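Zemumberg Help Desk – Ticket 147
Subject: Whiteboard won't wipe clean, gray smudges left behind
Category: Boards and furniture
Status: Solved
Opened by: Bonifacio Arroyo

First message

Hi there! I bought one of your Plurnex boards for my workroom and I use it constantly – lists, doodles, phone numbers, you name it. For the first few weeks it wiped off like a dream. Now I get a gray haze every time I erase, and there's a patch of little specks near the middle that I can't shift at all.

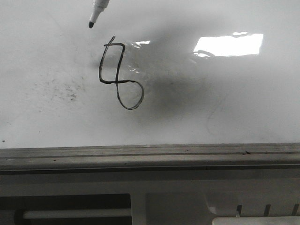
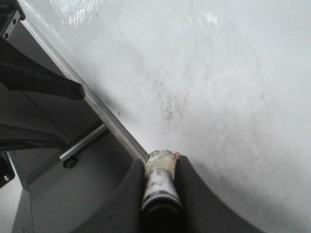 Same board in both.

What I've tried so far: a dry felt eraser (it mostly pushes the gray around), a paper towel, and a damp paper towel. The damp one helped a bit, but once the board dried the haze came right back. I haven't used anything stronger, my brother-in-law ruined one with a kitchen scrubber and I'm not doing that to mine. Is the surface worn out already? I've had it 7 weeks!

Reply from Zemumberg support

Hello Bonifacio, thanks for the pictures. Could you let us know:
– which markers you use
– how long writing usually stays up before you erase it
– whether you've ever used a spray or wipe on the board
Please hold off on alcohol or solvent until we've ruled out a coating problem.

Bonifacio Arroyo replied

OK, so. Markers: I started with the ones that came in the box, and when those dried up I bought a pack of Kabbaj dry-erase in black. They write nice and dark but they do seem kind of heavy, the line stays shiny for a bit after you draw it. Writing stays up anywhere from five minutes to, well, a long time. I had a parts list up there for most of March.

Spray: yes, once. I had half a bottle of Nostoleo under the sink, the lemony furniture stuff, and I gave the whole board a going over because I thought it would make it shine. It did! I'm now wondering if that was dumb.

Reply from Zemumberg support

We think the spray is the likely cause. Furniture polish leaves an oily film, and marker ink mixes into it when you erase. Try this:
1. Mix one drop of plain dish soap into a cup of warm water.
2. Wipe the whole board with a soft cloth, top to bottom. Keep water away from the metal edging.
3. Rinse with a second cloth and clean water. Do this twice.
4. Dry with a third cloth and leave the board alone for 3 hours.
5. For old specks, draw over them with a fresh dry-erase marker and wipe right away.

Bonifacio Arroyo replied

Did it all last night. The first cloth came up gray AND a little slick, so I guess you were right about the polish. I ended up rinsing four times because the water kept going cloudy on me. The haze is gone! Or nearly 90-something percent gone, let's say, there's still a faint shadow low down if I get my face right up to it.

The specks are more stubborn. Drawing over them and wiping took off most of them (I felt silly scribbling on a stain, but fine). A few tiny ones are hanging on. Should I keep going, or will I wear a hole in the thing?

Reply from Zemumberg support

You can repeat step 5 safely. Leave the board to rest overnight in between, and use light pressure. If anything is left after 72 hours, write back and we'll talk about a replacement panel.

Bonifacio Arroyo replied

Two more rounds and I'm down to maybe a couple of dots that I only find because I know where they are. I can live with those. No replacement needed, thank you.

One more thing for whoever reads these tickets – I went back to a thinner marker and it wipes off much easier than the Kabbaj. I'm keeping the Kabbaj ones for cardboard boxes. And the Nostoleo has gone back to the dining table where it belongs.

You can close this one!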